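Lemix Vistine Work Table: my very long opinion of a very plain table
Posted July 25, 2020
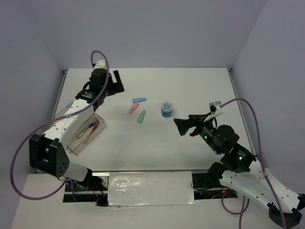

I do not usually get excited about tables. I had the same folding one for years, the kind with the seam down the middle that eats beads, and I figured a table was a table. Then the hinge went, and I started looking at proper hobby tables, and somehow I ended up spending $414 on the Vistine. I winced when I hit the button and I'm still wincing a little, so let's see if I can talk myself into it by the end of this.

First thing, it's white. Really white! I went back and forth on that because I drink a lot of coffee and I know what I'm like. But if you work with little colored bits, white is the way to go. On my old brown table I was forever patting around for the dark ones, and now everything just pops, even the tiny stuff. The orange beads that used to vanish on me are suddenly the easiest thing in the world to find. My eyes aren't what they were and this has helped more than the new lamp did.

The metal edging is what sold me, though. There's a rail down each side, a thin strip along the back and another rail across the front, with little dark fittings in the far corners. When I sweep pieces toward me with the side of my hand they slow down at the front rail and mostly stay put. Mostly! A round bead with some speed on it will still hop over and end up on the floor, so I wouldn't call it spill-proof (the listing does, and they should knock that off). The edges were smooth on mine, no burrs, and I lean my forearms on that front rail for hours.

Assembly took me about 30 minutes with a screwdriver and a podcast. The instructions are drawings only and step two shows the side rails in a way that makes you think they're interchangeable. They are not. I put both on, admired them, and took both off again. If yours won't sit flush at the back corners, swap them before you start swearing at it. Also, do the corner fittings up finger tight first and go around again at the end, or the last one will fight you.

Now the stuff I don't love. It shows everything. Pencil, thread fluff, fingerprints, a ring from a mug I swear I wiped. A damp cloth gets nearly all of it but I did a bit of work with an alcohol marker the first week and there's a faint pink smudge that I think lives there now. Crumbs of clay or wax like to pack themselves into the line where the top meets the rail, and you need a toothpick to get them out. An old toothbrush works too.

And there's no drawer. At this price! I get that they want it simple, but the Dusance table my quilting group uses has a shallow drawer and was cheaper, and I miss having somewhere to shove the tweezers. The Dusance wobbles, to be fair, and its top is a speckled gray that I could never sort on. The Vistine doesn't wobble at all. I've pushed it, leaned on it, sat on it once to change a lightbulb (don't) and it just stands there.

A word on where you put it. I have mine up against a plain wall and I really recommend that, with nothing busy behind it. I had it under the shelves to begin with and between the yarn and the paint jars I couldn't concentrate on anything. A pale wall and a white top feel so calm, and my light bounces around nicely so I'm not working in my own shadow. Glare can be a pain around noon if you're near a window. I tilt the blind.

I've been using it most evenings, currently to sort the kit for a beaded panel called Tamošiūnaitė, which has a ridiculous number of shades that are all nearly the same green. On the old table I'd have given up. I'm hoping to have it finished in August and I'll put up a post when it's done, pink smudge and all.

So would I buy it again? Yes, I think so, but I'd wait for a sale – Lemix seems to run them pretty often, and of course one started right after mine shipped. If you mostly sew or wrap presents, save your money and get something bigger and cheaper. For beads, mosaic, miniatures, anything small and bright that likes to roll, I'm very happy with it. Four stars, and they can have the other one when they add a drawer.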